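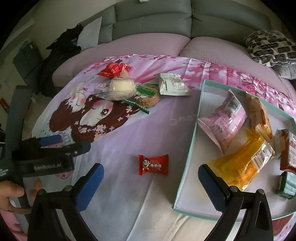 Snack packets on the cherry blossom duvet, white and teal box on the right.

Bamier Area Forum > Roads and Access > Resident passes for the Tkachenko Road checkpoint, what is the current rule?

gradeschedule
Original post
I am looking for the current wording of the re-entry rule for Tkachenko Road. The county page and the pass portal disagree. The county page says a resident of the Bamier side may cross the slide zone with "a valid pass and proof of address." The portal says a pass is valid for 30 days from issue and then adds, two paragraphs down, that each crossing has to be booked 24 hours ahead. The county page has no mention of booking.

I have a pass. I did not book. I was turned around at the lower checkpoint on Sunday and slept in Miko. The staff member read from a printed sheet that matched the portal text. I asked for a copy and was told they were not handing them out.

Does anyone have the order itself? I mean the signed one, with section numbers.

culvert_ed
The signed order is posted at the county annex in Miko, on the board to the left of the door. It is four pages. Section 2 sets the eligible classes (owners, tenants, employees of a business inside the zone, contractors with a job ticket). Section 3 sets the daily cap at 500 vehicle crossings, both directions combined. Section 5 lets the operator "manage demand by reservation." Jarnari is the operator, so the booking rule comes from them under section 5. It is not in the order as such.

Both pages are therefore correct in a narrow sense and the county page is incomplete.

gradeschedule
Thank you. Does section 5 say a resident without a reservation has to be refused?

culvert_ed
No. It says the operator may manage demand by reservation. There is nothing on what happens to an eligible person who shows up without one while the cap has not been reached. I would read it as discretionary.

northloop
I would not read it that way at all. If the order delegates the method and the method is reservations, a car with no reservation is outside the method. Discretion at the barrier is what caused the line back to the gas station in the first week. People with boats were getting through on a good story.

I live on the upper end and I book every crossing. It takes a few minutes. The system is not good but it is predictable, and I can plan a shift around it.

culvert_ed
Predictable for people who know their schedule a day ahead. Section 2 defines who has access. Section 5 is an administrative provision. You can't normally use the second to shrink the first.

northloop
A wait is not a loss of access.

gradeschedule
It was a loss of access at 9:40 p.m. with the motel full. I slept in the truck in the annex lot. There were other vehicles there with bedding in the back, so I assume this is routine by now.

pinyon_flat
Renter here, inside the zone. Something for the thread that the portal does not state: the proof of address check wants 3 documents if your name is not on the tax roll. Lease, utility bill, and one more from a list that only opens after you submit the first two. My utilities are in my landlord's name. I was rejected twice with the code "DOC-INSUFF" and no text.

What cleared it was a renter's insurance declaration page with the street address on it. Upload as PDF. A phone photo was rejected, same document.

gradeschedule
That matches what my neighbor got. Did the rejections restart your place in the queue?

pinyon_flat
Yes. Each resubmission is treated as a new application. I was outside the zone for all of it, staying on a cousin's couch in Miko and paying rent on a place I could not get to.

tworutroad
Does the 24 hours run from the time you submit or from the start of the slot? I submitted at 6:15 a.m. for a 7:00 a.m. slot the next day and it was refused as late.

northloop
From the confirmation email, in my experience. Confirmation can lag submission by an hour or two. Book in the evening for the day after next and you will not run into it.

tworutroad
So it is longer than 24 hours in practice.

northloop
In practice, yes.

culvert_ed
That is worth putting in writing to the county. The published notice period is 24 hours. If the clock starts when the operator's mail server gets to it, the operator is setting the period, and section 5 does not say they can. Use the comment form on the order and not the Jarnari help desk. The help desk closes tickets on anything that mentions the order.

slopewatch
Has anyone looked at how the cap was derived? 500 crossings works out to very little per hour if the checkpoint runs daylight only. With the single lane and pilot car they have to hold each direction in turn. I counted one Sunday from my porch and the last release uphill went out well under capacity. The pilot car was leading almost nothing.

northloop
A porch count is not a traffic study. No-shows hold their slots until the end of the window. The cap is on crossings booked, so the road can look empty while the day is sold out.

slopewatch
Agreed on the mechanism. It is an argument for a standby line. Let eligible residents wait at the bottom and release them into unused slots. The ferry landing at Miko did this for years with a traffic cone and a clipboard.

northloop
I could live with standby if it was residents only and the line was off the shoulder. I would still want bookings to go first.

gradeschedule
I would have taken standby over the annex lot.

I have sent the county form with the section numbers culvert_ed listed, the refusal time, and the question about when the clock starts. The auto-reply gives 30 days for a response. My pass runs out before that, so I have also started the renewal – it asks for the proof of address again, from scratch.

pinyon_flat
Keep the PDF filename short. It fails over a certain length and gives you the same DOC-INSUFF code.

tworutroad
Is the annex board accessible after hours? I want to photograph page two.

culvert_ed
Yes, it is outside under the overhang. Bring a flashlight, the fixture is out.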